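3.2 Small tables and the things kept on them

The second part of the study dealt with tables that serve more than one purpose in the course of a day. In the first part we had looked only at dining tables, and it became clear from the diaries that much of the clearing up in a small flat happens somewhere else: on the square table by the wall, on the side table next to a chair, on whatever surface is nearest when somebody comes in. We therefore asked the 40 households to name one such table and to keep a record of it through June.

Each household filled in a short sheet twice a day. The sheet asked what was on the table, what had been moved, and where it had gone. Sheets were returned in the prepaid Nultex folders and entered by hand. After sheets with no time written on them were removed, 940 remained. Two households moved house during the month and carried on with a different table; we kept their sheets but marked them separately.

Trays came up far more often than we had planned for. The sheet had no box for them, so people wrote them in the margin - "on tray", "tray moved to shelf", and so on. We went back to the margins and coded these notes in a second round, using the four headings of the Vatari list (holding, carrying, sorting, covering). Figure 4 shows a table of the square type with a large tray on it.

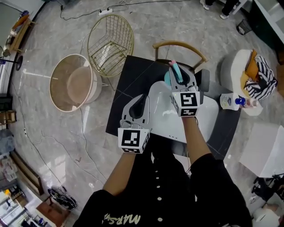
Does a tray on a small table reduce the time spent clearing it? The time goes down when the tray is lifted away with everything on it, and stays much the same when the things are picked off one by one.

Figure 4. Square black table with a white tray, chairs and a round side table nearby.

The difference between lifting and picking off explains a result that puzzled us at first. Households in the Kivum blocks used trays as often as those in the Meesuk blocks but reported longer clearing times. Their sheets show that the tray usually stayed where it was, and small items were taken from it singly. In the Meesuk blocks the kitchens have a deep shelf at table height, and a full tray could be set down there without being emptied first.

We did not ask about the size of the tray, and this is a gap. A large tray takes up much of a small table and leaves little bare surface for anything else. Several respondents wrote that they worked or ate on the tray itself - these entries were coded as "covering", although the heading fits them poorly. Section 3.3 deals with the side tables, where trays were rare.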